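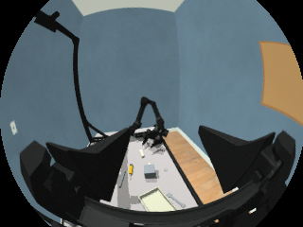

Baseboard

50 shares | 4 comments

A baseboard is a strip of wood, plaster, plastic or stone fixed along the foot of an interior wall. In Britain it is called a skirting board, and in parts of the American South a mopboard, a name that at least admits who has to deal with it. Its main job is to cover the gap between wall and floor, two surfaces that builders have been promising to line up for several centuries.

Purpose

Walls are rarely straight and floors are rarely flat. Wood floors also swell and shrink with the weather, so a space is left at the edges to let them move. The baseboard hides this space. It also takes the knocks from shoes, chair legs, vacuum cleaners and small children, all of which would otherwise go straight into the plaster. Many guides add that it "finishes the room," a phrase mostly used by people who sell baseboards.

History

Early rooms with paneled walls had no need of a separate strip, as the bottom rail of the paneling did the same work. When full paneling went out of fashion and plaster took over, the lowest piece was kept and the rest was thrown out. Tall baseboards with a molded top became a sign of money, and the height of the board tended to follow the height of the owner's opinion of himself.

The best-known excess is the town hall at Canatness, where the boards in the council chamber reach the seats of the chairs. The historian Agathe Leblanc has traced the order to a dispute with the neighboring town of Brernum, whose own hall had just been fitted with boards of a respectable size. Brernum replied by painting its boards gold. Relations are said to have improved since.

Milled trim made baseboards cheap, and cheapness made them short. The Texier mill listed 400 profiles in its largest catalog, many of which can be told apart only by the people who drew them. Pattern 2426, a plain board with one rounded corner, outsold the rest for years.
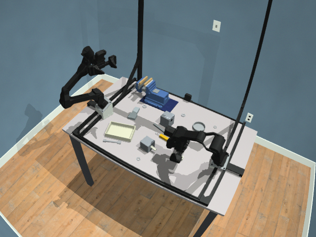 Thin white baseboard at the foot of blue-gray walls, with a wood plank floor.

Types

The plain flat board is now the most common kind in new houses. Its supporters call it modern. Stepped and curved boards are still made for older homes, where they collect dust on several levels instead of one.

Cove base is a flexible strip with a curved foot, glued down in schools and hospitals. It cleans easily and peels at the corners. The Ziston strip, a clip-on version, was sold as removable, and customers found that it was, often without being asked.

Fitting

Boards are nailed or glued to the wall and left free of the floor. Outside corners are mitered. Inside corners are better coped, meaning one board is cut to fit the face of the other. Lise Lapointe's handbook for trim carpenters gives a full chapter to coping and a single paragraph to caulk, though in practice the proportions are usually reversed.

See also: Crown molding, Quarter round, Wainscoting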